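Week 7 handout: Why we need a comparison group
Intro to Behavior, evening section
Monday, May 7, 2018

Okay, so last week a few of you stayed after to argue with me about the Cundon exercise, and I loved that, but it also told me I went way too fast. Let's back up a little. Bring this sheet with you on lab night, and please do the reading first (the Ramalho chapter, only up to the part on blind scoring).

Where we left off

Remember the made-up diet claim I put on the board? "60 people tried it and felt better." My first question is always the same: better than who? People feel better all the time. Colds go away, bad weeks end, the sun comes out. If you only watch the folks who took the thing, you've got half a study.

Myrtle Iwasaki asked if you could just compare people to themselves, before and after. You can! It's a real design and we'll use it in June. But time passes between before and after, and time does stuff to people — they get older, they get bored, they figure out what you want to hear.

Animals have the same problem

Folks tend to think animal work is cleaner. A mouse doesn't know what you're hoping for, true. You do, though. If you're timing how long an animal hangs on to something and you already know it got the treatment, your thumb is going to be slow on the stopwatch. Mine would be. I was once a scorer on a climbing study back in Teltcombe and I had to redo 134 trials after Judite Ramalho caught me peeking at the group labels. She was very nice about it. I was mortified.

Climbing is a handy thing to score, too, partly for how simple it looks. Is the animal on the bars or off them? Then you sit down to do it and the arguments start. Does one paw count? What about head down? Write your rule before you watch anything, and write it so a stranger could use it.

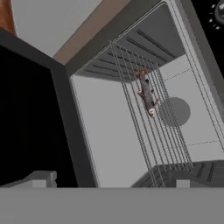
Random assignment, the short version

Flip a coin. I mean it. Don't put the first ones you grab in group A, the easy ones to grab may well be the calm ones (or the sick ones). Adelino Bastos has a nice bit in his notes about a shipment that got sorted by cage shelf, and the top shelf was warmer. There went his spring.

For next time

Read the rest of Ramalho. Write a scoring rule for any behavior you like, one paragraph, no jargon. Swap with your lab partner and see if they can use it without asking you a single question. Stuck? Email me, or catch me before class — I'm usually there early with my sandwich.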